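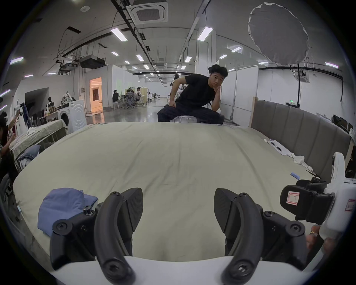 I was the other voice on "Nultine Road," the one doing the oohs in the second chorus, and for one whole spring that was enough to get me recognized in gas stations. Two gas stations, if we're keeping score. Then the duo split, the label in Koscombe stopped picking up the phone, and I went back to teaching piano to kids who wanted to be outside.

So when the Urside Festival emailed in March asking if I'd do a solo set, I figured they had the wrong person. I wrote back and said so. They said no, they wanted me, they'd pay 600 dollars plus a room, and could I please play the hit.
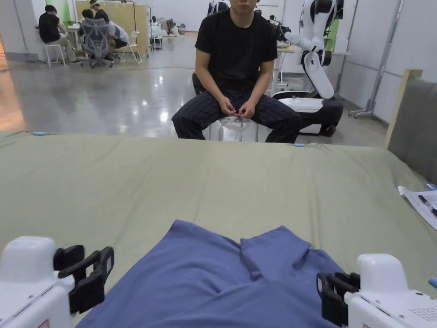
Could I even sing the lead on that song? I could, as long as I dropped it down a whole step and took a big breath before the bridge.

I practiced in the car, mostly, with the windows up — my neighbors had suffered enough the first time around. By the week of the show I had five songs, a borrowed keyboard with a sticky low F, and a stomach that wouldn't take anything but crackers.

The Mtshali Room was at the back of the festival grounds, past the funnel cakes. It held 100 people and I peeked through the curtain and saw maybe a third of the chairs filled, and one man was asleep already! I loved him for it. Nothing I did could make his night worse.

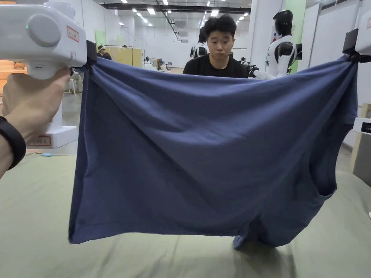
What did I open with? A new one, a slow waltz about my mother's kitchen that I had never played for a living soul.

My hands shook through the first verse and then they quit shaking. Somebody laughed at the line about the toaster, right where I'd hoped. I played the second song, and the third, and when I got to "Nultine Road" I hit the opening chords and a woman near the front sang the lead before I could get my mouth open. She had it in the old key, too, so I moved my hands up to meet her.

I let her have it and did the oohs.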